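Como se cuida de um par de garras: conversa com Roy Tapley

Roy Tapley trata da manutenção do posto de dobragem da Plilo, em Pleltovberg, desde julho. O posto tem duas garras de mão, uma cobertura verde estendida sobre uma base larga e roupa para dobrar. Falámos com ele a 14 de janeiro de 2022, entre dois turnos.

Começa sempre pela parede. "Há marcas a vermelho, duas setas e um número, 1.23, e antes de ligar seja o que for vejo se ainda se leem", explica. Depois alisa o pano verde -- "não precisa de ficar perfeito" -- e pousa a primeira peça amarrotada, tal como sai do cesto.

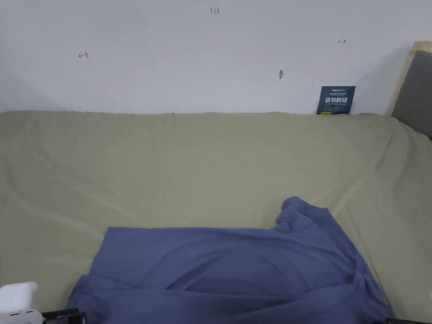 As pontas das garras

A peça que mais trabalho dá é a ponta. Tapley limpa as duas a cada 99 dobragens com um pano seco e troca-as às 800. "O cotão entra na articulação e a garra passa a fechar torta. Quem está a operar compensa com o pulso e nem repara." Guarda três pares de reserva numa gaveta, comprados à Fothergill, e aponta cada troca num caderno. A última linha que nos mostrou ia na dobragem 2.486.

Para acertar a força não usa instrumentos. Prende os dois cantos de baixo de uma peça leve, estica a orla e olha para o tecido. Se um canto foge, aperta o parafuso desse lado um quarto de volta e repete. "Faço isto com algodão fino. Com ganga tudo parece bem."

Os cabos são a outra queixa. Devem ficar com folga do lado de fora, longe da roupa, e o primeiro sinal de desgaste aparece junto à caixa. Nas etiquetas não mexe: "Se uma se descola, colo outra igual antes de voltar a trabalhar."

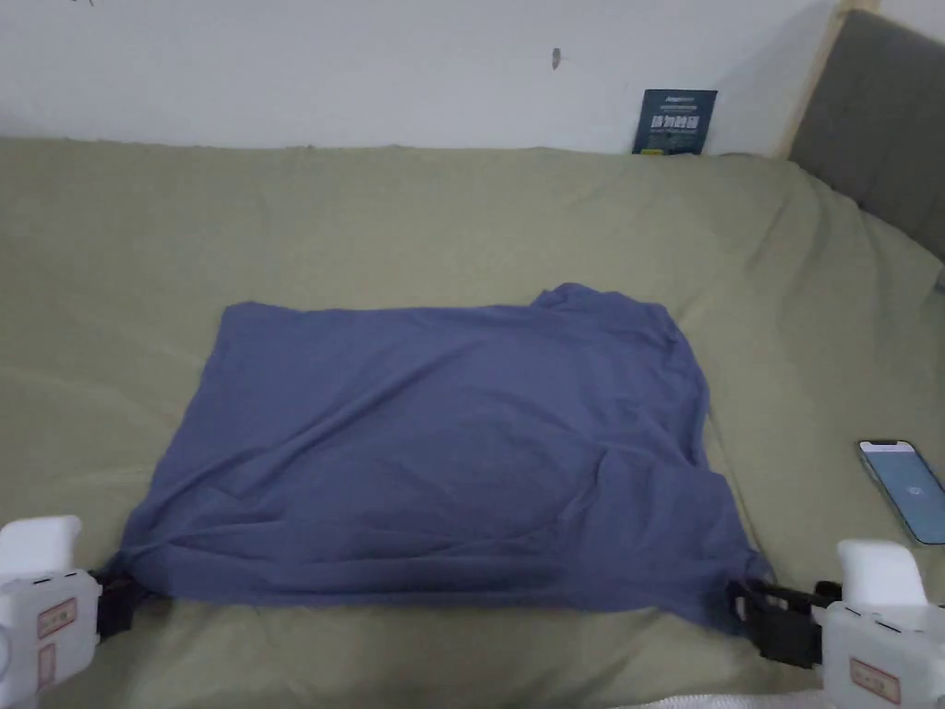

Na Cirnlow, conta Marta, trocam as pontas mais cedo, mesmo sem desgaste à vista, e deixaram de apertar os parafusos durante o turno. Tapley ouviu a objeção e não discorda por inteiro. "Com mais gente a operar, talvez fizesse o mesmo. Aqui prefiro ver o canto do tecido primeiro."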